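Can a machine tidy a bedroom yet?

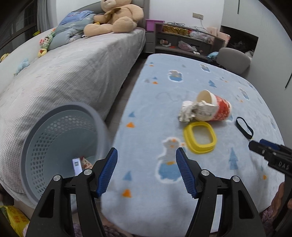 Paper cup, crumpled paper and a basket, with the gripper jaws open.

I've been reading up on household robots again, and my answer is still no. Folding a towel on a clear bench is one thing. Picking up rubbish is harder – a cup rolls, paper squashes flat and a thin elastic band hardly gives you an edge to grip.

Grorko says its arm will clear 200 items in 60 minutes. I'd settle for four, put in the right place, in a room it hasn't met before.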